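Visit report: Rukirora open lab, Mallgate, 11 February 2025

The afternoon tour at Rukirora was billed as a look at two-handed assembly, but most of it went to a fault. A week before, one arm had kept closing its fingers after a stop command and cracked a part. The Binemine controller logged 3,159 messages in that run, and the stop was in there – it had been queued behind routine position updates.

The fix gives stop commands their own line. Staff ran 100 test stops on it and had 2 late ones, both traced to a worn connector. They want 1,000 clean stops before visitors may stand inside the yellow tape, so we watched from behind it. The Solís people asked about a hardware cutoff. One is due in September.

Work on the parts board went on while we talked.
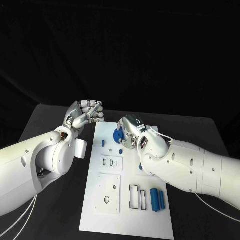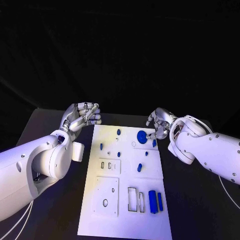

Both arms at the parts board, with the right hand at the blue disc.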